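Kusoma: progress report to the Imrie fund
Reporting period: April to 2025-09-21
Prepared by Flora Farquharson, Stistell
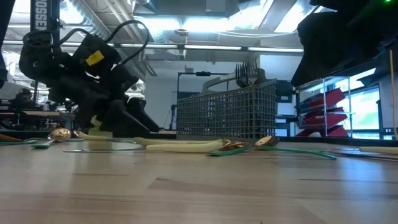

The period covered the move of the building game Kusoma from closed testing to open access, the second content update, and the first half of the work on family accounts. Milestones 1 and 2 of the grant agreement are complete. Milestone 3 is partly complete and is described under Family accounts.

Access and accounts

Open access began in April. At the close of the period there were 3,342 registered player accounts, of which 2,126 had joined a shared world at least once. The remainder have only used single-player mode or have not gone past the tutorial. The agreement set a target of 1,000 accounts with shared-world activity, so the milestone 1 condition is met. Accounts made by our own testers are left out of both figures.

Second content update

The update added canals, lock gates and a new way of storing terrain. Worlds saved under the old format are converted the first time they are opened. Conversion failed on worlds that had signs with blank text. A patch was released, and the original save is now kept beside the converted one until the player deletes it. Players on older tablets still report long load times for large worlds. We have reduced the default world size for new saves on those devices but have not changed existing ones.

The crafting menu was rebuilt at the same time. Items are now grouped by material, with search. The old layout remains in the settings and will be removed in the next update.

Family accounts

A parent or guardian can now link a child's account, switch chat off, and limit shared worlds to an approved list. These controls work on desktop and tablet. Play-time limits are written but switched off. The timer keeps running when the game is paused – a child can lose the allowance without playing – and the fix touches the same code as the session server. We would like to finish the server work first.

The plain-language guide for parents is in second draft. It covers account setup, chat, reporting another player, and the difference between a private and a shared world. Screenshots will be retaken once the menu labels are final.

Servers

Hosting was moved to Stustico during the period. The move took two maintenance windows where one had been planned, as the backup of the shared worlds ran past the end of the first. No player data was lost. The old host's contract has ended and its storage has been wiped.

Moderation

Reports from players now go into a single queue with the chat log attached. Most concern damage to other people's buildings. The rollback tool restores a single plot but not a whole world, and moderators have asked for the latter. It is not in the current plan.

Spending

Spending is within budget. Hosting is under the line and contract programming is over it. We request approval to move the hosting underspend to programming – no change to the grant total is needed.

Next period

Session server rewrite. Play-time limits switched on for all linked accounts. Parents' guide published. Removal of the old crafting layout. Milestone 3 evidence to be sent with the next report.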